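Camomum, our small breakfast set, goes on sale today

13/10/2020

I'm Nighat Gilani, I run Tramia, and I've eaten far too much toast since April. The good news is that Camomum is ready! It's a two-slot toaster in cream, with soft rounded edges and a matte finish, and a teal-blue tray to go next to it on the table. I wanted colours that would cheer me up before my first cup of tea, and these two do (my sister says they look like an ice cream van, which I'm taking as a compliment).

The tray has a raised rim, so crumbs and the odd runaway crust stay put on the way to the sofa. In the picture there's a slice in the front slot, nicely golden brown along the top, and the back one is glowing away with nothing in it.

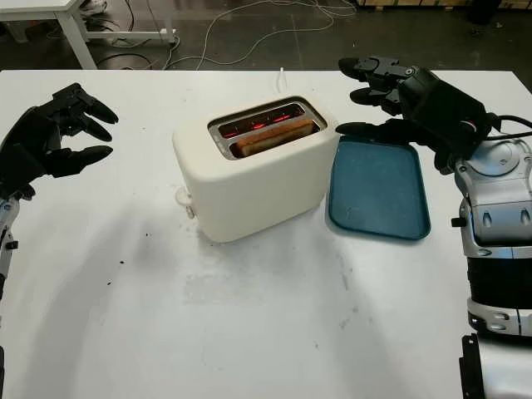 Where to find it

Camomum is in 23 shops from today, and Taşdemir are looking after all the deliveries. The toaster and tray come together for £73, or you can buy the tray by itself for £14 if you're happy with the toaster you've got. We did talk about a four-slot version – maybe next year, if enough of you ask.

I'll be at the Galtari homeware fair too, making toast for anyone who stops by. Bring your own marmalade if you're fussy, as I only ever buy the thick-cut sort. 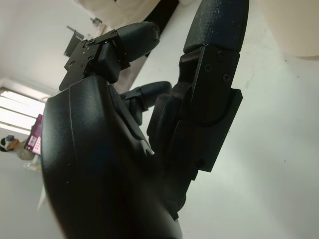

Credit: Tramia.

For the press

All our pictures are free to use with the credit. If you'd like a set to try at home, drop me a line at the Tramia office and tell me where to send it. We've put 2 aside for reader giveaways as well, so shout if you'd like one for your pages.

Nighat Gilani, Tramia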